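### 3.2 What people told us about working at home

I went into this part of the study thinking I'd be writing about chairs. I had a whole set of notes on chairs! But when Rukhsana Awan and I sat down with the diaries from Drikwood, what people kept coming back to was where they put their work when they wanted it out of sight, and how often they never got around to moving it at all.

A quick word on the diaries, as the methods section is pretty dry about them. We had 175 people keep one for 7 days each, and we asked them to jot down every spot in the home where they did paid work, however short the stretch (answering one email while the pasta boiled counted, and several people wrote down exactly that). Shahzad Niazi did the first round of coding. I did the second, and we argued over the word "desk" for most of an afternoon. We ended up letting people define it for themselves. If somebody called a shelf a desk, it went in as a desk.

The kitchen turned out to be the messy category. Lots of people had a perfectly good desk in another room and still drifted back to the counter with a laptop (Figure 4). They liked the light, or they liked hearing the rest of the house, or the coffee was there. One woman wrote that her spare room "feels like being sent to the principal," and I have thought about that line more than any of our tables.
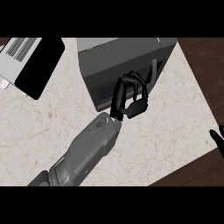

Figure 4. Laptop on a kitchen counter.

So did people who worked in the kitchen stop work later in the evening than people who worked in a separate room?

They did, for the most part, though the gap was smaller than I had guessed and it nearly vanished in homes with young kids. Dinner seems to be what does it. When the counter has to be cleared for cooking, the workday ends whether you're finished or not, and parents in the study ate earlier than everyone else. People living alone had no such push, and their diaries are full of entries like "one more thing" and "still here, cereal for dinner."

Lwazi Adams raised a fair objection when he read an early draft. Maybe people with long hours pick the kitchen because they have long hours, and want to be near food and company while they grind through them. I can't rule that out. We never assigned anyone to a room, and I doubt we'd have found many takers if we'd tried. What I can say is that a few people switched rooms partway through the week for reasons of their own (a visiting mother-in-law, a broken radiator, a new puppy), and their stopping times moved in the direction you'd expect. It's a handful of diaries, so please don't build a policy on it.

The other thing I want to get down before moving on is the business of putting things away. We had a question on the closing form about whether people had any kind of end-of-work habit. Milagros Aquino wrote it, and I nearly cut it for space, which would have been a real mistake. The answers ran long. People told us about closing a lid, changing shoes, walking around the block, or turning on the radio. One man puts a dish towel over his keyboard "like a parrot." Those who reported a habit of this sort also rated their evenings as more restful, wherever in the home they had been working, and the pattern held when we took out the people who lived alone. Section 3.3 has the ratings themselves, along with the two diaries we had to drop.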